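June, evening

I came home at 8 and the kitchen was still warm from the day. I ate bread standing at the counter and then I sat down with this notebook, which I had promised myself to do more often. I write it in English again. My teacher at the evening course said once that a diary is the cheapest lesson, and I think she was right, although she never had to read mine.

Today was the day of the long walk. I wanted to go from Ukholm along the river to Sturstead and come back with the bus. On the map it looks like a simple line. In the real world the path leaves the river after the old mill, climbs through a wood with many roots, and comes down again where the water is wide and slow. I had a small bag with me, two boiled eggs, an apple, and the blue bottle that leaks a little if it lies on its side. It lay on its side, of course. My sweater was wet in one corner until lunch.

The first part was the best. There was mist over the fields and the cows stood in it up to their bellies. A heron was waiting by the weir. I stopped to look at it and it looked at the water, and we stayed like this for some minutes. I have noticed that I walk faster when I am thinking about work, so when I found myself almost running I said to myself, slow down, and I began to name the flowers in two languages. Buttercup I know. Meadowsweet I know. There was a purple one I could not name in any language — tall, with soft leaves, and full of bees. I must look for it in the library book.
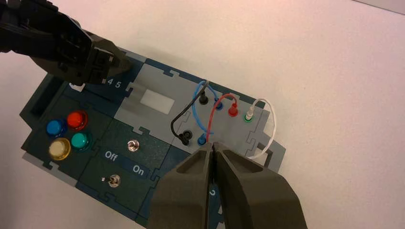 Is the river path to Sturstead too hard for a beginner?

A person who can walk for an afternoon will manage it, if the ground is dry. The only steep part is the wood after the mill, and there it is possible to take the cart road instead, which is longer but flat.

I write this down as a question because two people at the bus stop asked me exactly this, and I answered them so badly. I said "it is not hard, it is only up." They laughed in a friendly way. On the bus I made the correct answer in my head, too late, as always. So now at least it exists on paper.

In the wood I was slower than I had planned. The rain of last week had washed the earth from between the roots and I had to think about every step. There was a smell of garlic, very strong, although the flowers of it are finished. Someone had built a bench from half a tree and cut the name Grustiten in it with a knife. I thought first it was a person. Then I remembered it is the farm on the other side of the hill, the one which sells honey from a cupboard by the gate. I sat on the bench and ate one egg. The other I kept for Sturstead, but I ate it 5 minutes later.

My left knee was quiet the whole morning. I was glad of this and did not want to speak of it too early. In spring it hurt after every small hill, and I was afraid that my walking years were already behind me. I have done the exercises every evening with my foot on the lowest stair, up and down, up and down, while the radio is on. They are very boring. Perhaps they help.

After the wood comes the open hill, and there the wind was stronger than I expected. I could see the church of Sturstead, and behind it the long roof of the market hall. I could also see how far it still was. A woman with a brown dog came toward me and said it was a lovely day for it. I never know what "it" is in this sentence, but I agreed.

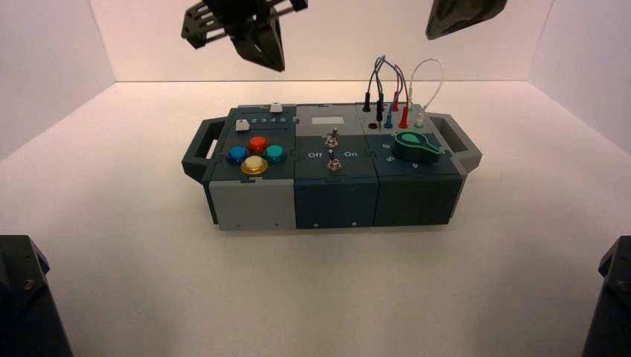 What I bought in Sturstead

The market was closing when I arrived, so I had to choose quickly. I bought a piece of hard cheese, a bag of new potatoes which was a foolish idea before a bus journey, and a jar of pickled cucumbers with the name Koskela on the lid. I had never seen this name before. The man at the table told me to keep the jar cold and not to be polite with it, to eat them straight from the jar with my fingers. I opened it tonight. They are sour and sweet together and have a lot of dill, like the ones my grandmother made, only she cut hers thinner.

I also looked for socks. My walking socks have a hole at the heel now, the same place as the pair before. There was a table with wool socks, gray and dark green, and I held them a long time in my hand. Then I put them back. I am sorry about it now and will go again next month, if the table is there.

For tea I went to the little room behind the bakery. The window table was free. I had a bun with cardamom and read the newspaper which somebody had left, a whole page about bus fares, and I understood almost everything without help. One word I wrote on my hand: "shortfall." I thought it was a kind of waterfall.
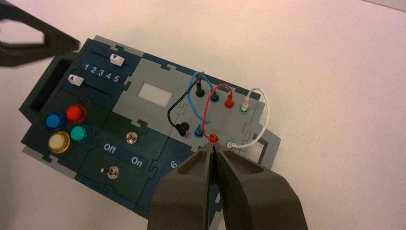

Notes for the next walk

Bus number 208 goes from the market hall and not from the church. I stood at the church first and had to run with the potatoes.

Put the bottle upright, or buy another bottle.

Take the cart road if it has rained.

Bring a little money in coins for the honey cupboard at Grustiten. The path from the bench goes down there, I saw the sign, but today I did not have the legs for it.

Start earlier. I left Ukholm when the sun was already high over the station, and I missed the hour I like most, when the birds are loud and the people are not.

It is late now. The potatoes are in the bowl, still with earth on them, and my shoes are outside the door. The knee is a little warm but it does not hurt. Tomorrow I will phone the library about the flower book and wash the sweater.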